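Two grippers, one wrist camera

21/02/2020

I spent most of this week swapping grippers on the arm at Trostham. We have two to choose between, the Brimis and the Vainio, and Siiri wants an answer before the end of the month so she can order a second one.

The Brimis went on first. It fits straight to the flange and the controller found it at the third try, after Urho changed a setting I had overlooked. It closes quickly and is a bit rough with anything light. I ran 964 picks with it and had 14 drops, nearly all of them on the thin plastic caps.

The Vainio is slower and needs its own power lead, which I dislike – it catches when the wrist turns past a certain point. I've taped it down for now. It dropped fewer caps over a shorter run, so I don't want to read much into that until I've done the full set on Monday.

The wrist camera has taken up more time than either of them. I tried it in 2 positions. Mounted further out, it sees more of the table but shakes when the arm stops. Close in, the picture is steady, but a good part of it is taken up by hardware. Anneli thinks we can mask that out in software. I'd sooner have a longer bracket, and Jarmo has said he'll cut one if I send him a drawing.

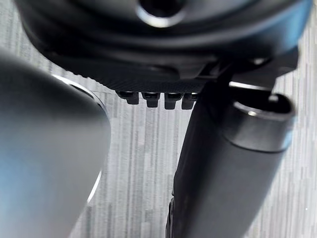

View from the wrist camera, with the black housing across the top.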